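Progress report: Akanda shared kitchen
Submitted to: Norero Fund, small grants desk
Prepared by: Ankica Stojanović
Date: 2020-07-09

Summary of the period

In this period we finished the furnishing of the kitchen corner and started the fruit shelf for the tenants of the building. The grant from Norero paid for the refrigerator, the table and the baskets. The painting was paid from our own budget, as it was agreed with you in the first plan.

Refrigerator

The refrigerator was delivered by Gorex. It is a large model in silver-gray color, with the handle recessed at the left edge of the door, so nothing sticks out into the passage. This was a request from the tenants, who carry boxes through there. We placed it beside the table. The first position was too close to the door of the corridor and we had to move it once more, which cost us one working day.

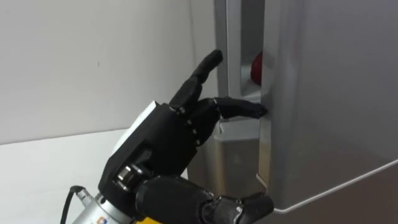

Table and wall

The wall behind the table is now off-white and plain. We decided to not hang shelves on it before we know how the kitchen is used. The table is white and it is second-hand, from the storage of Arnent. The top is a little worn, but it is stable, and we saved 400 from the furniture line in this way. I ask for your permission to move this amount to the fruit purchases -- the details are in the budget sheet.

One small dark mark stayed on the wall. Mr. Byung-chul Jang, who did the painting, will correct it when he comes for the corridor.
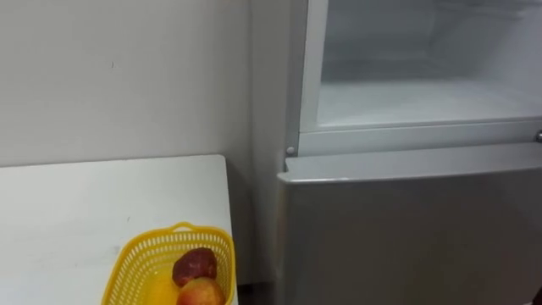

The table with the yellow fruit basket, against the painted wall.

Fruit baskets

We bought 20 plastic baskets with open sides. I wanted first the closed type, because it looks more tidy, but the supplier advised that fruit keeps better with air from the sides. The baskets are easy to wash in the sink and the small ones do not take much place on the table.

The fruit comes from a grower near the town, who sells us the apples which the shops refuse because of marks on the skin. The price is lower and the taste is the same.

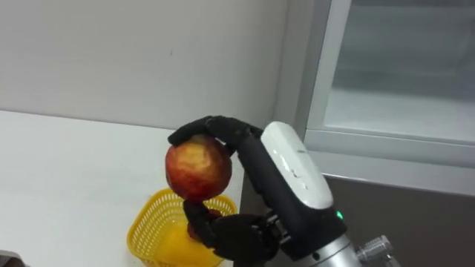 At present 34 households are registered for the fruit shelf. Our target for the end of the project is 100, and I must say that we are behind the plan. The notice was only put in one entrance of the building, and this was our mistake. It will be put in the other entrances during July, in two languages.

Open points

Correction of the wall paint (Mr. Jang)
Answer from Norero about the transfer of 400
Second invoice from Gorex, for the delivery -- not yet received
Washing schedule for the baskets

The receipts for the table and the baskets are attached to the budget sheet. I will send the invoice for the delivery separately as soon as we have it.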